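I cleared the white table in October and kept out only what I use every day. The steel bowl stayed. So did the long mint-green handle with the pale end, the one with the little oval label. Most of the rest went in a box for Gareth Haworth, who is setting up his first kitchen.
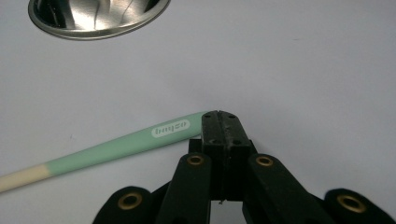

2 min read

A bare white top shows every crumb, so I wipe it after breakfast and again at night – about five minutes in all. The bowl lives at the back now. I still need a drawer organizer, and the Stodum one is two inches too wide. Mwangi Obura has offered me his old one.

5 comments · 146 shares

We use cookies to improve your visit. Accept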